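1/3/21, gripper budget, second pass

Sat down with Ruba this morning to get the equipment list into some kind of order before it goes to Notburga, and of course we spent the first half hour talking about pads instead of money (my fault, I love the pads). The quote from Dollow is 3813 for the pair of hand-held grippers with one set of spares. Horia comes in at 2781, but that leaves out the pads and the shipping, and Anil remembers their screws being a size we don't stock. I'd still like to hear back from Horia before we say no to anyone!

Pads are the part I keep going back and forth on. The blue textured ones run 229 a set, and I have us down for two sets. Ruba would go to three, and she may well be right, what with all the cloth and netting on the task list.

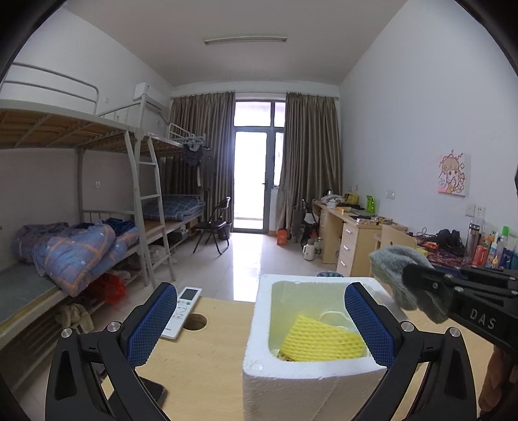

Props and small stuff

Styrofoam box, foam fruit net, cloths, an AC remote: all things we can pick up locally, so I've put down 123 for the lot and left it at that. Ada wants a couple more boxes, with lids this time, and I said yes before checking the total, oh well.

Still to do: ask Mechthild whether spares can go on the March order, and send Notburga both quotes side by side.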